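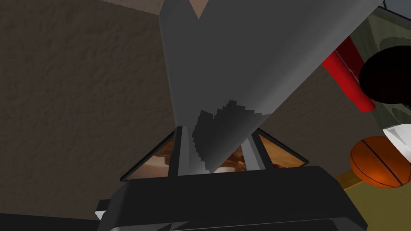 Slide 1. Wrist view, gray body between the gripper posts, stepped shadow on its lower part.

Talks > Manipulation Software > Speaker notes

Deciding when a wrist view is usable: view gating in the Vukness planner
Speaker: Vasiliki Chrysikopoulos, Flutport
Work with Georges Saliba and Yurani Llanos

Slide 1, title. Leave it up while people sit down. Say what the talk covers: a gate between the perception stack and the motion planner that decides, per camera and per tick, whether the planner may use the estimate it was just given. Everything shown is rendered. Hardware results are Duván's talk in the afternoon and I will not take questions on them.

Point at the shadow. The blocky edge comes from the shading in the renderer. Our segmenter treated edges like that as object boundaries and split one gray surface into two instances. The planner then received two obstacles with different poses and the distance between them changed every tick. Keep this to one minute. It comes back on slide 9.

Slide 2, setup. Two-arm robot, one head view, one view per wrist. Room models come from the Hokirley set. Control loop at 100 Hz, perception at 5 Hz. The planner extrapolates between perception updates using joint state only. A bad estimate is therefore held for 20 control ticks before anything can replace it. Write the division on the board if the room looks lost.

Slide 3, what the planner assumed before the gate. It assumed that a missing detection meant free space. The assumption dates from the fixed-camera version, where the camera saw the whole workspace. With a camera on the wrist it is wrong most of the time, and the planner had no way to represent "not observed."
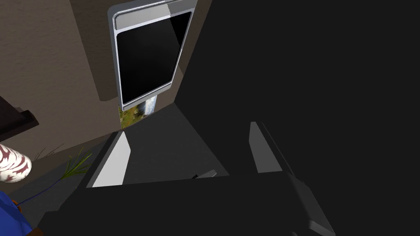
Slide 4, self-occlusion. The gripper body takes a large share of the pixels in any wrist view. We render a mask from the kinematic model at the current joint state and subtract it before segmentation. The mask has to include the fingers at their current opening. An early version used a fixed opening and left a strip of finger pad outside the mask, and the strip was reported as an obstacle at zero distance. The planner stopped, correctly, and stayed stopped.

Pixels under the mask are labeled unobserved. They do not become free space. The voxel grid therefore has three states, and the collision checker takes a policy argument for the third one. Default policy: unobserved counts as occupied within one gripper length of the fingertips, and as unknown cost elsewhere.

If asked why the policy is not learned: we want to be able to read it. Georges has a longer answer.

Slide 5, the gate. Inputs are the visible fraction after masking, the agreement between the wrist estimate and the head estimate reprojected into the wrist camera, and the age of the last accepted update. Output is accept, hold or reject. Hold keeps the previous estimate and inflates its covariance. Reject drops it and requests a new view.

The thresholds are in one config file. Do not read them out.
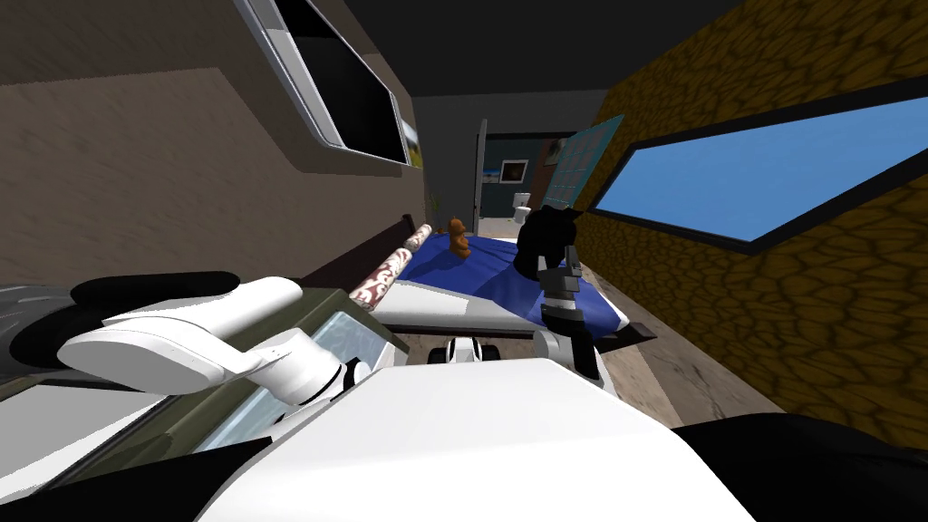
Slide 6. Head view: both arms, bed with blue blanket, bear and bolster, doorway behind.

Slide 6, the head view as reference. The bear is small here and upright on the blanket. The bolster lies near it. The right gripper is held up in front of the bed, so the head camera has occlusion of its own, and the same mask code runs on it with a different set of links.

Say clearly that the head estimate is not treated as ground truth. It has better context and worse resolution. When the two cameras disagree, the gate looks at which one had the object unmasked. If both did, it holds.

The far room with the toilet matters for one reason. Depth through an open doorway is long, and the first clustering step used a single global scale. Small objects on the bed were merged into the blanket when the doorway was in view and separated when it was out of view. Yurani replaced the global scale with one per depth band. Mention the commit only if someone from the Ospina group is in the room, as they carry a fork of the old code.

Slide 7, view requests. After a reject, the planner samples 31 candidate wrist poses and scores each by predicted unmasked area over the region of interest. Prediction uses the voxel grid, so it is only as good as the last accepted update. Candidates outside joint limits are dropped before scoring. We run no optimization after sampling. Dayana Ñahui tried gradient refinement and the gain did not pay for the planning time. 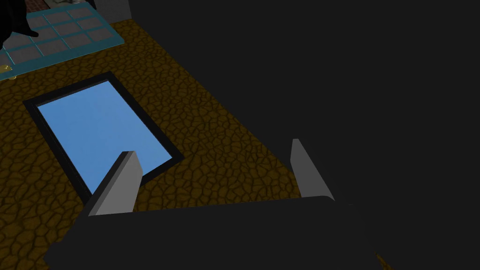
Slide 8. Wrist view with the fingers apart: brown cell pattern, light blue area in a black rim, teal grid, uniform dark region at right.

Slide 8, low-information views. Everything on the right is one dark value. The stereo matcher returned confident depth there because the regularizer fills flat regions from their borders. Visible fraction was high, so the gate accepted. This is the failure that took longest to find.

Fix: a texture term in the visible fraction. A pixel counts as visible only if the local gradient energy is above a floor. The cell pattern on the left passes easily. The dark region does not, and it becomes unobserved. The uniform blue area is also penalized. We accept that loss. The interior can be filled from the rim later if the plane fit is good, and that step is logged separately so it can be switched off in replay.

The black gripper against the dark region is a second problem. The boundary is very weak in the image, so any mask refinement that relies on image edges drifts off the gripper. We removed the refinement and use the kinematic mask dilated by a fixed margin.

Slide 9, shadow splits. Back to the gray surface from slide 1. Merge rule: two neighboring instances are joined if their surface normals agree across the boundary and the boundary has no depth step. Shadow edges satisfy both. The rule runs before tracking, so the tracker never sees the split.

Slide 10, replay tooling. Every gate decision is written with its inputs. The replay tool reruns the gate on logged inputs without rendering. There are 17 regression cases in the repository, each reduced to the shortest log that still shows the fault. A new threshold has to pass all of them before merge. Demo if time allows: open the slide 8 case, toggle the texture term, show the change from accept to reject. If the projector resolution is low, skip the demo and show the printed log.

Slide 11, open issues. Specular surfaces still pass the texture term, as a reflection has plenty of gradient. Look at the glossy panels on slide 1 again. The agreement check with the head view catches part of this when the head camera can see the area. Covariance inflation on hold is linear in time and should depend on arm motion. Mask dilation is one constant for all links.

Questions. Repeat each one into the microphone. Config file and regression logs are linked from the talk page.

Related talks
Three-state voxel grids for close-range collision checking (Georges Saliba)
Per-band clustering for indoor depth (Yurani Llanos)
Vukness on hardware: timing and faults (Duván Chávez)
Sampling wrist views under joint limits (Dayana Ñahui)

Flutport Technical Talks | Contact | Copyright Flutport | Back to top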